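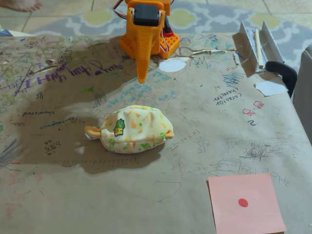
3.2 Table coverings as a writing surface

The tables in the shared workroom were covered with brown kraft paper at the start of the study and the paper was left in place. Lumanlan and Javier had used the same paper in an earlier project at Arroyo, where it was meant only to keep glue and ink off the tabletops. People began writing on it within the first few days. By the time we came to collect our first sheets, the writing had become the more interesting material, and we changed the study to suit.

Participants were told that the paper was theirs to use and that sheets would be kept. They were not asked to write anything. Markers and pens were left in jars on the windowsill, the same as before the study. We did not supply new colours or take any away. A sheet was replaced only when it tore or when two or more regular users of the table asked for a new one.

In total 84 people used the room during the study period, and 40 of them agreed to a short interview about the paper. The remainder agreed to have the sheets kept but did not want to talk about them. 

Figure 4. Part of a covered table, with a small speckled fabric pouch lying on the paper. The writing faces more than one way. Note the word "showered" and the figures "6/8.5" with "25" beneath, in the left part of the sheet, and the ticked line drawn along the paper nearby.

3.3 Sorting the marks

Lozano and Lumbao sorted the marks separately, working from flat sheets after they had been taken off the tables. A mark was taken to be any piece of writing or drawing that could be told apart from its neighbours by colour, by hand or by a clear gap. This left 752 marks from seven sheets. Where one mark ran over another, both were kept. Where a mark was too faint to sort it was put in a group of its own and is not discussed further.

We used four groups: words, numbers, measuring lines and doodles. Words were the easiest to agree on, even where they could not be read. Large looping script caused the most trouble, as it was often hard to say whether the writer had meant a word, a signature or simply a pattern. The two coders settled these cases by talking them over, and a loop was called a word if at least three letters could be made out.

Numbers were harder to make sense of than we had expected. Many were written in the form of a fraction or a score, with a further number underneath. "6/8.5" in Figure 4 is of this kind. We asked about such notes in the interviews, but most people could explain only their own, and often not those. One participant looked at a column of figures in her own hand and said it was "either the bus or the curtains". We have not tried to guess at meanings where the writer could not be found.

The ticked line in Figure 4 was placed in the group for measuring lines. Lines like it turned up on several sheets. Some had numbers beside them and some did not. Tan has suggested that a few were drawn to pass the time, and this may be right -- we had no way of separating a line drawn for use from one drawn for its own sake, and the group holds both.

3.4 Direction and overlap

Because people sat on all sides of the tables, the writing on any one sheet faces several ways. The phrase "Cerato tol chevalier", toward the right in Figure 4, is upside down when the sheet is viewed from the side we photographed. So is "showered". We recorded direction for every mark that had a clear top and bottom, taking the window side of the table as the base.

Overlap was common toward the middle of the sheets and rare at the corners. Several participants said they looked for a clean patch before writing. Others said they never looked. In February, when the room was at its busiest, large writing was laid straight across older and fainter marks, and people seemed untroubled by it. Only one complaint reached us, from a participant whose shopping list had been drawn over on a Thursday before she had copied it out.

3.5 Objects on the paper

Small belongings were often left on the paper while people worked: pouches, keys, glasses cases, mugs. We did not record these at first. After the second sheet we began to note them, as several interviews mentioned writing "around" something that was sitting there. On two sheets this left a bare patch with marks crowded along its edge. We did not ask people to move their things for the photographs, and no record was kept of which object belonged to whom.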